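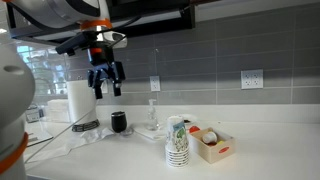 Skodar, writing on the housekeeping site Winoda, holds that a paper towel roll belongs at the back of the counter, close to the wall, and that anything else is clutter. The claim is often repeated and poorly supported. No test accompanies it, and the 18 replies under the post are mostly statements of taste.

A beverage counter, also called a coffee counter or drinks station, is a stretch of countertop set aside for cups, napkins, sweeteners and whatever is needed to wipe up afterward. It is found in offices, break rooms and some homes. The term is loose. Many so-called stations are ordinary kitchen counters with cups on them.

Disposable cups are usually kept in stacks, either upright or upside down. Supporters of the upside-down method say it keeps dust out; the housekeeping guide Rozīte, which runs to 670 pages, recommends it without giving a source. Sugar is kept in a jar or, more often in shared rooms, in single packets.

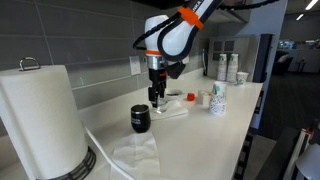 Patterned paper cups, paper towels and a glass on a folded napkin.

Napkins under glasses are said to protect the surface. On sealed stone or tile the benefit is doubtful — a wipe does the same job — though on bare wood it may be real. The supplier Cilard sells a holder that it calls "drip-proof", a word it does not define.

See also: Countertop; Paper cup; Sideboard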